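Clear stick-on hooks for keys, do they stay up?

Forum > Home > Storage and tidying

marrowfat_jen
I've had enough of losing my keys. Last Tuesday I turned the whole flat over and they were in the bread bin (don't ask). So I've bought a pack of those see-through stick-on hooks, the round ones with a little metal hook, and I want to put them by the door. I rent, so drilling is out. The wall's painted and slightly bumpy. Will they hold a bunch of keys or am I going to hear a crash at 3am?

Pottering_Dave
On bumpy paint? No chance. Had two up in the porch and both came down within the week and took a bit of emulsion with them. Screw hooks every time.

marrowfat_jen
Can't screw anything in, Dave, see above!

Siu-ming Ho
Don't stick them on the wall at all, stick them on a board. I did ours on a green one against the beige wall, just above the tiles, with three clear hooks in a row across the middle. Smooth surface, so they grip properly, and if I ever get fed up of them it's only the board that gets marked. I wiped it over first and left the hooks overnight with nothing on them, which was torture as I wanted to use them straight away.

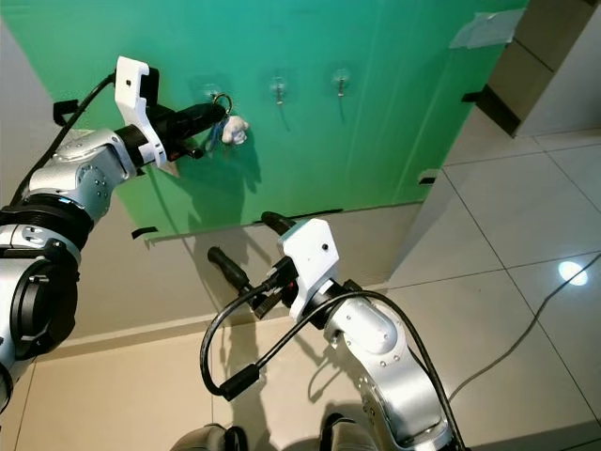

My other tip is to put something daft and soft on your key ring. Mine has a little white plush animal on it and I haven't left my keys in a coat pocket since, you can feel the thing in there. My sister says it looks like a child's school bag but she's also the one who rings me to be let in.

tallulah84
Ooh, I like the board idea. Are yours dead level? I'd be out there with a ruler.

Siu-ming Ho
Ha, no! The right-hand one is a touch higher than the rest. I did it by eye and by the time I noticed it was stuck fast. It stays.

tallulah84
That would finish me off.

Pottering_Dave
Still say a board on the floor will get kicked. And what's the weight limit on those hooks? The packet my wife got from Sotport said 1000 grams and I don't believe a word of it.

Siu-ming Ho
No idea, I threw the packet away. It's a key ring, Dave, not a bicycle.

marrowfat_jen
Just weighed mine on the kitchen scales, 84 grams with the bottle opener. I think I'll live dangerously. Got an old tray about the right size that I could use as the board, would shiny metal be OK?

tallulah84
Should be, mine are on the side of the fridge and they've been up since October. Get the grease off first, washing-up liquid and then dry it really well.

Pottering_Dave
If it falls down I want a full report.

marrowfat_jen
You'll be the first to know. Tray's on the draining board now.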